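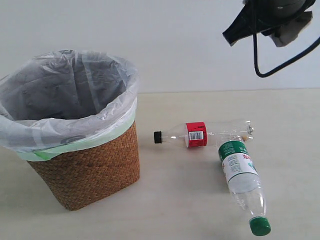

**From the back bench: the sorting arm**

Those of you who come in through the side door will have met the arm by now, and a few of you have already asked me when it is going to do your recycling for you. Patience, friends! It began last August as a pile of secondhand parts in a Girner crate under my desk, and I had a lovely plan to finish it in 40 evenings. We are now at evening 141 and I have stopped making lovely plans.

Still, things are moving along nicely. The old Firken controller has gone back in the drawer and the new Duan board runs a good deal smoother, though it does get grumpy if you unplug the laptop first (please don't). Lindiwe Mthembu spent most of a long evening with me going through the grip settings, and we settled on closing the jaws more slowly and a little nearer the base of the bottle. Thin plastic buckles so easily, and then the whole thing slides out sideways and rolls under the lathe, where I have to go and fetch it with a broom. 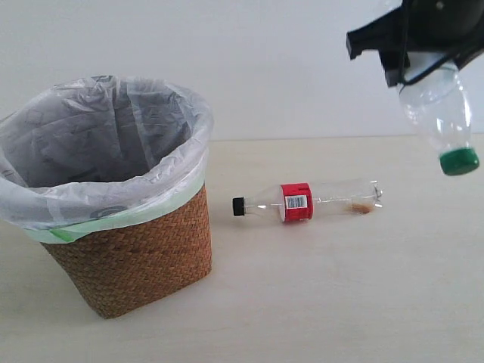

*The green-capped bottle up in the gripper, with the red-labeled one still on the table.*

Next on my list is tidying the cable, and after that the release over the basket, which I'd like to have steady before the Sillau open house. If you have empty drink bottles at home, I would be so glad of them, any shape at all, caps on please. I have 21 so far and they are getting rather tired.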